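Datasets / Household / Rinden Round Table

Rinden Round Table: README

Last updated: March 2023

What this is

Rinden Round Table is a set of 387 short recordings of people clearing, covering and resetting a small round table. It was put together at Clindard by Dewanti Raju as a companion to the Flanagan kitchen set, which covers counters and drawers but has hardly any furniture you can walk around. Each recording starts with the table in one arrangement and ends with it in another. The notes give both arrangements in plain words.

The original plan was 500 recordings, 50 for each of 10 tasks. We stopped at 387. Tasks 1 through 6 are complete. The other 87 are spread over tasks 7 to 10, with the fewest in task 9.

The table and what goes on it

All recordings use the same round table, a light wood top on slender legs. It is light enough to shift when someone leans on it, and in a few recordings it does. We did not tape it down. If the table moved more than a hand's width, the note says "table moved" and gives the direction.

The items in regular use are:

- a large pale green sheet, the biggest thing that goes on the table
- a small green succulent in a white pot
- a white cloth
- a gray upholstered chair with a black metal frame

A few tasks add a mug, a paperback or a stack of coasters. These came out of the storage bins and were not always the same mug or the same book. The notes say "mug" and leave it there.

The tasks

1. Put the plant in the middle of the empty table.
2. Move the plant from the middle to the edge nearest the chair.
3. Lay the green sheet flat on the table.
4. Lay the green sheet with the plant already there, without knocking the plant.
5. Take the sheet off and stand it against the wall.
6. Spread the cloth over the table.
7. Pull the cloth off and fold it in four.
8. Clear everything to the shelves.
9. Reset from a mess (see below).
10. Free arrangement. The person makes the table look tidy in whatever way they like.

Task 9 needs a word of explanation. A "mess" is any start where at least two of the items are somewhere they should not be: cloth hanging off the side, plant too close to the rim, sheet on the chair, mug on the floor. The person who set up the mess was not the person who cleared it. This took longer than any other task and is the main reason the total came out low.

Task 10 has no correct ending. Please do not use it for scoring. It is useful for seeing where people put a plant when no one tells them where.

The room

The recordings were made in a working room with a concrete floor, and the room was in use the whole time. Other people walk through, sit along the wall, and take things from the shelves. Bins and boxes on the shelving move between sessions. Cables on the floor move too. We made no attempt to keep the background the same, and anyone who needs a steady background should look at the Nestonent set instead.

The chair is supposed to stand to one side of the table with the seat facing it. People sat in it during breaks, so its place drifts a little over the day. Chair position is noted at the start of each session only -- not per recording.

Lighting is whatever was on. Sessions run in the afternoon are brighter. There is a time of day field in the notes if you want to sort by it.

How the notes are written

Every recording has one line of notes with these fields:

task: number from the list above
start: where each item is at the beginning
end: where each item is at the end
chair: left, right, behind, or away
remarks: anything odd

Left and right are always from where the person is standing at the start. We changed this partway through (earlier notes used the door as the reference) and went back over the old lines in June of the previous year. One session may have been missed. If a plant seems to jump from one side of the table to the other between two lines, that is the likely reason, and we would like to hear about it.

"Edge" means the outer third of the tabletop. "Draped" means part of the cloth is on the table and part is hanging. "Crumpled" means not flat, and covers everything from a few wrinkles to a ball.

Known problems

The cloth was washed after the first sessions and came back a bit smaller. It no longer reaches as far down the side when spread.

The green sheet curls if it has been standing up overnight. In task 3, some people pressed it flat and some left it alone. Both were accepted.

In around 10 recordings the plant was put down with the pot partly over the sheet. The notes give these as "on sheet" even where it was a close call.

The word "folded" is used for both the cloth and the sheet, and it means different things. For the cloth it means folded in four by a person. For the sheet it means the folds along its edges, and those are always there. Search on the item name as well as the word.

Using the set

Please keep the sessions whole when you split the recordings. Two recordings from the same afternoon share a chair position, a background and often a person, and they look very much alike. Dewanti keeps a list of sessions with suggested splits and will send it on request.

Tasks 3 and 4 go well together, and so do 6 and 7. Task 8 is the longest apart from task 9, mainly from the walk to the shelves and back.

A typical line from a task 9 note, start field only: sheet on table, plant near right edge, cloth draped left and crumpled, chair right.
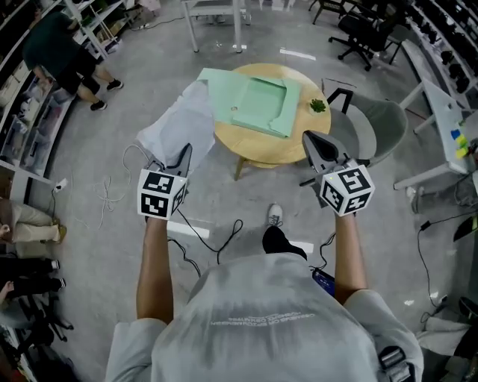
Corrections to the notes should give the session, the task number and the field to be changed. Changes are made in batches, and the old wording is kept in the remarks field so that earlier results can still be matched up.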